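Category: Household | Electricity at home | Basic articles

Power strip

Last changed December 20, 2025 – 11 shares – 4 comments

A power strip is a row of electrical sockets in one long housing, connected by a flexible cord to a plug. It allows several devices to take their electricity from a single wall outlet. In different countries it is also called an extension block, a multi-socket, a power board or a trailing socket. The words are not always used with the same meaning. In some shops "power strip" means only the simple type, and the type with protection against voltage peaks is sold under the name "surge protector". In daily speech most people do not make this difference.

Parts

The usual power strip has a housing of hard plastic. Inside the housing there are long metal rails, usually of brass or copper alloy. One rail carries the live conductor, one the neutral, and in grounded models a third one is connected to the ground. The sockets are not separate parts with separate wires in most cheap models. They are only places where the rail is bent so that it can hold the pin of the plug. When the metal becomes tired after many years, the plug sits without enough pressure and the contact can become warm.

The cord enters at one end. At this place there should be a strain relief, that is, a clamp which holds the outer jacket of the cord so that pulling does not reach the wires. The quality of the strain relief is one of the things which separate a good power strip from a bad one, but it cannot be seen from outside without opening the housing.

Many models have a switch. A single-pole switch interrupts only one conductor, a double-pole switch interrupts both. Where the plug can be put into the wall in two directions, the double-pole switch is preferred, as with the single-pole type it is a matter of luck which conductor is interrupted.

Other parts which may be present are a small indicator lamp, shutters behind the socket openings, holes on the back for hanging on screws, and charging ports for telephones.

Orientation of sockets

Sockets can be arranged straight, across, or at an angle to the length of the housing. The angled arrangement is useful for plugs whose cord leaves at the side. Large power supplies, the kind which are built together with the plug, often cover the neighboring socket. For this reason some makers leave a wider space at one end of the strip, or turn the last socket in the other direction.

Load

Every power strip has a highest permitted load, which is written on the housing or on a label on the back. The number can be given in watts or in amperes. The load is the sum of everything which is connected and running at the same time. It does not depend on the number of sockets which are occupied. A strip with all sockets used for lamps and telephone chargers can be far under its limit, and a strip with only two plugs in it can be over the limit if these are a heater and a kettle.

For example, a kettle of 2,230 watts takes already the larger part of what an ordinary household circuit can give in many European countries, and it is more than what most North American strips are permitted to carry. A laptop with a supply of 83 watts is a small load in comparison.

Appliances which are normally not connected through a power strip:

– electric heaters
– kettles, toasters and ovens
– washing machines and dryers
– air conditioners
– another power strip

The last point is the one which is most often not respected. Connecting one strip behind another increases the length of the line and the number of contacts, and the first strip must carry the load of both.

Surge protection

A strip with surge protection contains a component which becomes conductive when the voltage rises over a certain value, and leads the extra energy away. The most common component is the metal oxide varistor. It becomes a little weaker with every surge it takes. After a strong one it can be destroyed completely, while the sockets continue to work as before. Better models have a lamp which shows if the protection is still active.
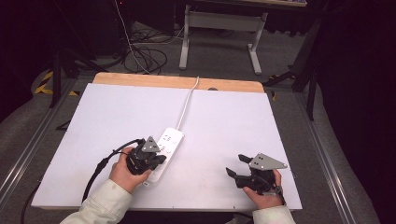
The amount of energy which the component can take is given in joules. This value is useful for comparing two models of the same type, but it says little about how fast the protection reacts. Against a direct lightning strike no power strip gives reliable protection. In areas with many thunderstorms it is still common to pull the plugs of valuable devices before the storm arrives.

Use and care

A power strip should lie flat or be fixed to a wall or a desk, with free air on all sides. It should not be put under a carpet or behind a curtain which touches it. The cord should not be rolled tightly when there is a high load on it, as the heat cannot leave the roll. Dust in the openings is removed with a dry brush, after the plug has been taken out of the wall.

A strip is replaced when the housing is cracked or has brown marks, when plugs fall out by themselves, when the switch makes a crackling noise, or when the cord feels hard or sticky. Repair at home is not recommended, and in many models it is not possible, for the housing is riveted or glued.

Local names and products

In the district of Trurnau the word "Rilel" is used for any power strip, after a workshop of this name which produced them for the local schools and offices. The workshop is closed since long time, but the word has stayed, and it is found also on the shelves of hardware stores there. The original Rilel strips had a gray housing and a cord with a fabric jacket – they are collected today by a few people, mostly without being used.

The Bai strip is a later product from Mernska. It was made with 4 sockets and a double-pole switch in the middle of the housing, not at the end. The position was chosen so that the switch could be reached from both sides of a shared desk. It was switched off by accident quite often, and the later version received a raised border around the switch.

See also

Extension cord
Circuit breaker
Grounding
Standby power
Plug and socket types by country

Recently changed articles

Cable reel
Desk lamp
Fuse box
Night light
Doorbell transformer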